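Home » Community » Odd tools and lost bits find new homes at Stilleo swap day

Odd tools and lost bits find new homes at Stilleo swap day

March 7, 2020 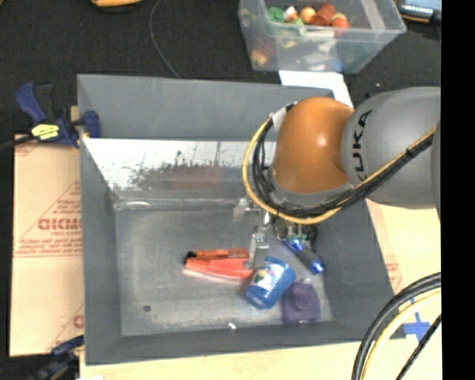 A red-orange hand tool and a blue container among the odds and ends in a grey bin.

If you have a kitchen drawer full of things that are too good to throw out, Stilleo would love to see you! The neighbourhood reuse centre has opened its sorting room for the autumn swap, and the bins are already filling with small household and shed items in every colour going.

Roughly 3000 items came through the last swap in August, and the centre is hoping to beat that this time. Hand tools are always the first to go – clamps, staplers, pliers, anything with a bit of life left in it – but torches, tubs and jars are popular too, and there is a whole shelf for mystery parts that someone, somewhere, has been hunting for.

Plendier Hardware is lending 30 extra tubs, and Odivis Bakery is putting on scones and tea for anyone who stays for a rummage (the date ones are very good).

Drop-offs are open from 9 am to 4 pm at the side door. Please empty containers and take old batteries out before you come. Entry to the swap is free, and you don't need to bring something to take something home.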